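Babar Minhas
Spent Saturday clearing out the back room and finally set up the Neravgate table properly. A few notes for anyone doing the same.

Babar Minhas
The top is a light gray-white with a matte finish. I had a glossy one before and every lamp in the room showed up in it. This one is much easier on the eyes in the afternoon.

Babar Minhas
There's pale wooden edging at the side. I rub a little oil into it twice a year and leave the white part alone. Damp cloth, then a dry one.

Babar Minhas
Paid 81 for it secondhand, plus 3 for felt pads. The new one from Prundberg was 600 – not happening.

Babar Minhas
Rule I'm trying out: the table gets wiped down at the end of every day, and anything still on it without a home goes in a box by the door. The box gets sorted on Saturday. So far the box is mostly chargers and pens.

Babar Minhas
Someone asked about size. It's wide enough that I can work at one end and leave a project at the other. I moved it 2 feet off the wall so I can get around the back – helps more than I expected when cleaning.

Babar Minhas
The legs wobbled at first. All the bolts were only finger tight. Ten minutes with a hex key and it was fine, so check yours before you start folding up cardboard.

Babar Minhas
Next job is the shelf. I have the Brivis brackets but still need longer screws for that wall. The round white base can stay out on the table until the shelf is up.
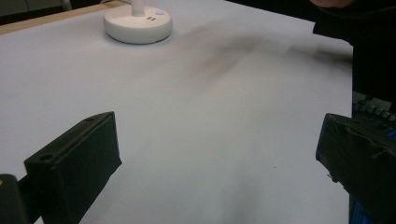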